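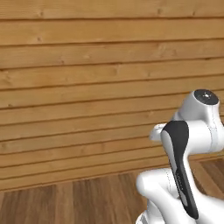 The arm at its post in the virtual kitchen. Planks by the workshop, in software.

There is a drill press at Kititz, the shared workshop behind the old bus depot in Flirnley, and it is a very good drill press. I mention it early because the workshop's most ambitious build has yet to trouble it. Harasym, as the project is called, is a home robot arm meant to help in the kitchen, and so far it has been made almost entirely by people sitting down.

The plan was to buy a second-hand arm in the spring, bolt it to a bench and see what it could lift. Then somebody priced one. The cheapest that came with all its joints was £4,000, the kitty stood at £1,819, and a motion to sell the drill press was defeated with some feeling. So the group did what the thrifty have always done and built the thing where materials are free.

Building in simulation has its own sort of sawdust. The room alone took until August. The wall boards went up in an evening, after which three weeks were lost to arguing about the colour of them, which ended up somewhere near honey. The floor was laid twice. Grodeck, the elderly desktop that does the rendering, lives under the laser cutter and makes a noise like a hairdryer in a biscuit tin, so members have learnt to time their questions to its pauses.

Then came the furnishings. A robot arm doesn't need dried flowers, but I'm told a kitchen looks wrong without them, and by then the person modelling the stools had got the bit between their teeth. The pancakes were a late addition and have had more hours spent on them than the cupboards in my house. 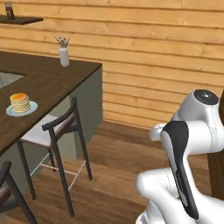
Teaching the arm to move is the slow part. On Thursday nights the group sets it off on a batch of 1,000 attempts at some small domestic task and goes to find the kettle. By the time the tea is drunk there is a long file of results, which get read aloud in the tone of a disappointing school report. On the night I visited, the task was to reach out and stop before touching anything. The arm had managed the stopping.

What the group likes, and I came round to it, is that failure costs so little. A real arm swung into a real wall means a bill and a conversation with the landlord. In there you press a key and the room is as good as new, flowers and all.

The kitty, meanwhile, is growing by £4 a week from the biscuit tin. I did the sum on the bus home and decided to keep it to myself.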